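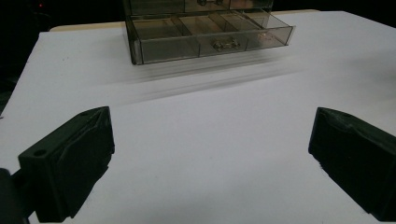
Prisdale Robotics Club — Frequently Asked Questions

Last updated 27 Oct 2023

Who can join the club?

Any student of the college, from any department. You do not need to have programming experience. In the current group we have students of nursing, accounting and mechanical engineering, and the two who are best at soldering came from the music program.

What is the project this year?

We are collecting demonstrations of small table tasks and then we train a policy on them. The first task is the drawer: open it, take one thing out, close it. The second task is to put the thing back in the correct compartment, and this one is much more difficult than we expected. Both tasks will be shown at the Londer student meeting in March.

Do I have to come every week?

No, but please tell us before if you will not come. We work in pairs, one person holds the gripper and the other one writes the log, and if your partner is missing you can only do half of the job.

How many demonstrations do you have?

At this moment 1432 for the drawer task. We recorded 2781 in total, but many were removed because the operator stopped in the middle, or moved too fast, or because the log was not complete. Please do not feel bad if yours are removed. It happened to all of us, also to Rocío Bravo, who wrote the rules.

What does "too fast" mean?

If the drawer turns into gray stripes in the video, you were too fast. Move the hand as if you carry a full cup of coffee. New members usually need one or two sessions before this feels natural.

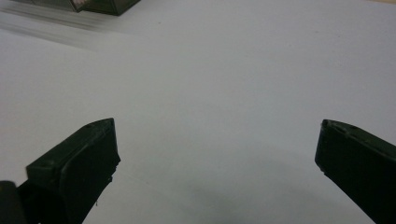 Start every demonstration with the fingers open and nothing between them. Wait one second, then go to the object. At the end, open the fingers again and wait one more second before you stop the recording. The script looks for these two pauses, and without them it cannot cut the file correctly.

Are the fingers printed by the club?

Yes. The files are in the shared folder, under "fingers", and you should always take the newest version. Remove the supports with the small pliers and clean the edges with a knife before mounting. Small burrs on the outside are no problem. On the inner face they are, so pass your fingertip over it first.

Can I change the design?

You can, and we would be happy about it. Print your version, mark it with your initials and record 60 demonstrations with it, so that we can compare. Do not mix two designs in the same session. Last year we did this and it took Stijn Visser a whole weekend to separate the files.

Do I need my own laptop?

It is useful but not necessary. There are two computers in the lab with everything installed. If you use your own, please check that you have enough free disk space before the session begins.

Is there a fee?

The fee is 66 dollars for the year. It pays for filament, screws and the bus to Londer. If this is a difficulty for you, write to us and we will find a solution — you do not need to explain the reason.

Can I get credit for it?

Second-year students can count the project as an elective. You must hand in a short report and attend at least one review. Ask for the form early, because the signature can take some time.

Where do I ask other questions?

Come to the lab during open hours or write in the club channel. Please do not send questions about data to private accounts, other members probably have the same question and they also want to read the answer.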